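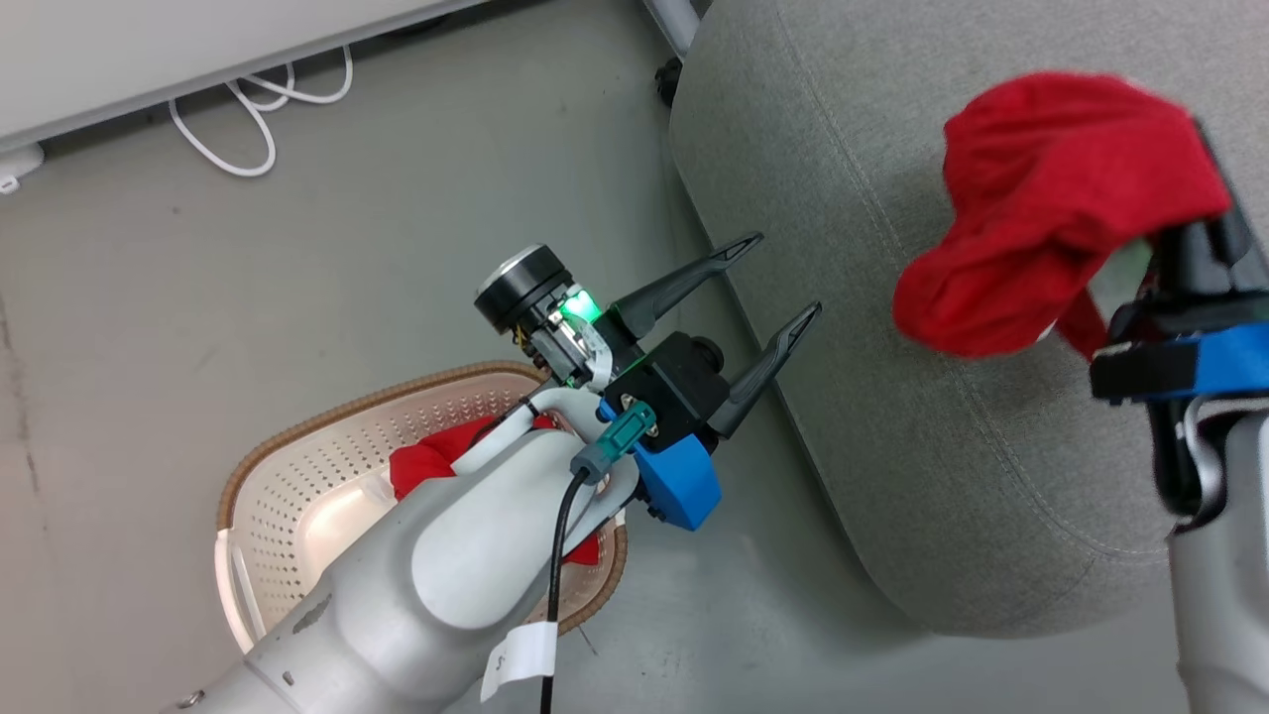

Section 4: Soft furnishings and laundry

4.1 Scope

This section covers the routine care of the Zikwood upholstered seat and the handling of towels and other washable textiles kept beside it in the Odamora round basket. It applies to seats supplied in grey fabric. For seats supplied in leather, see the separate care leaflet.

Read sections 4.2 and 4.3 completely before you begin. The steps assume that the seat has already been set up and levelled.

4.2 Before you begin

You will need:

A vacuum cleaner with a soft brush or upholstery nozzle
2 clean white cloths, free of lint
A bowl of lukewarm water
Mild, colourless liquid soap
The round basket, empty

Note: Coloured cloths must not be used on the seat fabric. Dye can transfer from a damp cloth to a light or mid-grey weave and may not wash out.

CAUTION: Do not use bleach, solvent-based stain remover or a steam cleaner on the seat. Damage from these is not covered by the Lambrakis fabric warranty.

4.3 Positioning the basket

1. Place the basket on a flat, dry section of floor next to the seat. The rim should sit lower than the top of the cushion, so that a towel can be lifted straight from one to the other.

2. Leave a gap of at least 4 cm between the basket and the seat. The rim has a raised, woven-style texture and will rub the fabric if the two are pushed together.

3. Check that the basket is not standing on a cable. A basket resting on a cable will tip when loaded and can damage the cable sheath.

4. Keep the small holes in the basket wall clear. They let air reach the contents. Do not line the basket with a plastic bag, even for short periods.

Note: The basket is rated for textiles only. Do not use it for shoes, tools or bottles, and do not sit or stand on it.

4.4 Clearing the seat

1. Remove all towels, clothing and loose articles from the seat. Lift them off. Dragging a towel across the cushion pulls at the weave and leaves fibres behind, particularly where the towel has a plush or looped surface.

2. Check each article for pins, open zippers and stiff labels before it goes into the basket. A sewn-in tag can be left in place.

3. Put red, navy and black articles in first and light articles on top, or use separate baskets. Damp articles must not go into the basket at all. Hang them until dry.

4. Look along the front edge of the cushion and along the seams for anything left behind. Run a hand along the seam in one direction only. If the stitching catches, stop and see section 4.8.

5. Confirm that nothing is hanging over the rim of the basket. Articles trailing on the floor pick up grit, and grit that returns to the seat in a towel is the most common cause of early wear on the cushion edge.

4.5 Handling towels near equipment and cables

Where the seat shares a room with shelving, computers or other powered equipment, the following also applies.

1. Keep towels off cabinets and computer cases. Vents must stay uncovered on all sides.

2. Do not hang a towel on a bar, rail or stand unless the part is intended to carry a load. A towel draped over a bar temporarily must be removed before the part is moved.

3. Gather slack cable from the floor before carrying the basket across the room. Route it along the wall or behind any freestanding panel, clear of the panel feet.

4. Hold a towel by two corners when lifting it from the floor or the basket. A bunched towel can hide a plug, and the plug will come with it.

CAUTION: If a cable has been pulled, switch off the equipment at the wall before you check the connector.
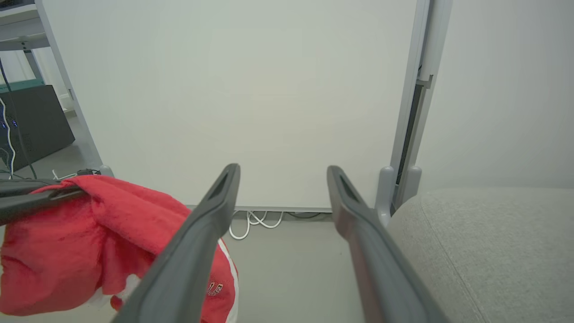 5. Return the basket to the position given in section 4.3 and check the floor between the basket and the seat again.

4.6 Cleaning the cushion

1. Vacuum the top of the cushion, then the front edge, then the seams. Use low suction. Work in the direction of the weave and do not press the nozzle into the rounded edge.

2. Add a few drops of soap to the water. Dampen the first cloth and wring it out until it no longer drips.

3. Test the cloth on a hidden part of the fabric. Wait for the test area to dry before continuing. If the colour has changed, do not proceed -- contact Lambrakis.

4. Wipe the cushion with light, even strokes from one seam to the next. Do not stop partway across. An unfinished pass can leave a tide mark in grey fabric.

5. Wipe again with the second cloth, dampened with clean water only.

6. Allow the cushion to dry for nearly 32 hours at normal room temperature. Do not place towels, clothing or a loaded basket on it during this time.

Note: Hair dryers and fan heaters shorten the drying time but will shrink the cover. Open a window instead.

4.7 Washing the towels

Wash red towels separately for the first 4 cycles. Towels with a contrasting stripe or printed lettering should be turned so that the print faces inward, then washed on a gentle cycle without fabric softener. Follow the care tag where it differs from this guide.

Shake each towel outdoors after drying to release loose fibres. Fold or roll it before it goes back in the basket -- a towel dropped in loosely takes up more of the basket and is more likely to spill over the rim.

Clean the basket itself whenever it is empty. Wipe the inside with soapy water, rinse and stand it upside down until the holes have drained. Do not scrub the textured rim with a wire brush.

4.8 Faults and remedies

Lint on the cushion after towels have been removed: vacuum with the brush nozzle, then wash the towel before placing it near the seat again.

Pink or red mark on the grey fabric: blot with a damp white cloth immediately. Do not rub. Repeat with clean water until no more colour lifts.

Seam stitching loose or raised: do not pull or cut the thread. Stop using the seat and order repair kit 140 from your Zikwood dealer.

Basket rocks on the floor: check underneath for a cable or plug. If the floor is clear, check the base for warping and replace the basket if required.

Musty smell from the basket: empty it, wash the contents and leave the basket to air fully before refilling.

4.9 Storage

If the seat will be out of use for more than a month, clean it as described in section 4.6, let it dry fully and cover it with the Fastero breathable dust cover. Store the basket empty. Do not stack it on the cushion, with or without the cover fitted.

Section revised Thursday, November 4, 2021. Replaces the May edition.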